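The contract with Oltarine specified 500 accepted episodes of washing one plate. An episode began with both grippers open above the counter and ended with the plate in the rack. Anything else was a reject, and rejects were not paid.

Ankica Papadopoulos had the sink station for the second half of the shift. She checked the marker cubes for smears, put the blue plate in the basin and read the instruction from the sheet: pick up sponge, wipe plate, put sponge down. The sheet did not say which hand. Velimir Petkov, who reviewed the recordings, had asked for the right hand in the morning and either hand after lunch. 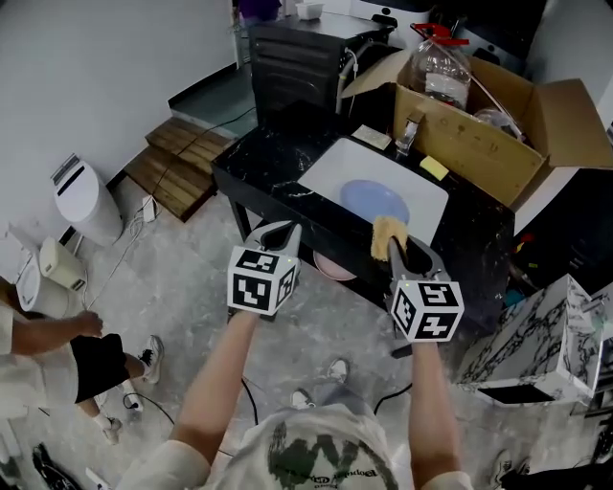

Hetivine, 2nd November

She closed the right gripper on the tan sponge and kept the left one open. The fingers had no feeling in them, so she judged the grip by how far the sponge gave. Too little and it dropped in the basin. Too much and Petkov wrote "crushed" in the log.

She wiped the plate in circles, as she did at home. At the end of the batch the tablet showed 12 accepted and 2 rejected. Both rejects carried the same note: hesitation before contact.

"What counts as hesitation?" she asked him.

"Anything over a second with no movement."

"I was looking at the plate."

"The model can't tell looking from waiting," Petkov said. "It will learn to stop there."

She did the next batch without stopping. It was faster and the wiping was worse. She missed the rim on most of them. All 20 were accepted, as the reviewer's form had no field for the rim.

Before signing off she opened the comments box, which people normally used for flat batteries, and typed: Plate not clean at rim. Operator did not look. She attached it to the whole batch.

Petkov read it at his desk. The form offered him accept or reject. He scrolled back to the two episodes from the earlier batch and played one at normal speed. The grippers came down over the basin, stopped for a second and a half, and went to the rim first.

He changed both to accepted and sent her the next sheet. Under the instruction he had added a line: look at plate.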